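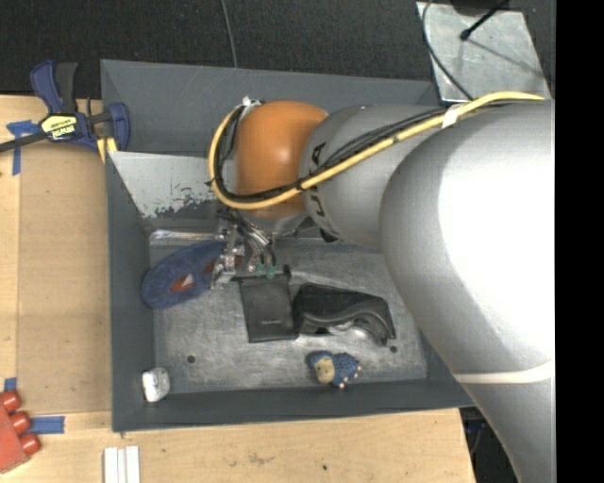
Anneke Rojanasak
Final-year student, project lead for the cell rules

Project report: writing the house rules for our picking cell
11 November 2019

When I signed up for this project I thought I'd be writing code. I ended up writing rules, and I've got quite fond of them!

Our picking cell is called Briltar. It takes loose things out of a metal bin, and up to 20 of us share it over the year. The trouble back in February was that each group set it up its own way, so when my numbers didn't match the last group's, there was no telling whose bin had been where. My job was to write one set of rules for the whole lab at Stidgate and see if people would follow them.

I read the general safety standards for industrial arms first (long, dry, worth it). They're good on guards, stops and who may be near a moving arm, but they leave the small daily stuff to you, so that's where I put my time.

Cables came first. They run along the outside of our arm, over the orange joint cover and round in a loop, and I got properly fussy about them. The rule is that you move the wrist slowly through its full range before any run and watch the loop the whole way. If it pulls tight or could catch on the bin wall, you stop and tie it again. Tape is fine for a day, and after that it needs a proper tie.

Next, the bin. It has to be clamped to the table, and you push it by hand to check. Tape marks on the table stay where they are, even if they look scruffy (a tidy-minded person peeled some off once and we lost an afternoon).

Then the items. I wanted a real mix, so soft things like the fuzzy blue one and the little knitted figure go in with flat, hard and awkward shapes. Each run has its own list in the log. No swapping halfway, please!

I logged 253 runs under the new rules and 222 of them had a complete set of checks. Most of the gaps were the cable check, which people skip when they're in a hurry, me included. I've moved it to the top of the sheet and cut the sheet down from 2 pages to one.

Still to do: a rule for hands near the bin between picks. My first version was too vague and my tutor sent it back. The new draft is in the Zulura folder with the blank check sheets.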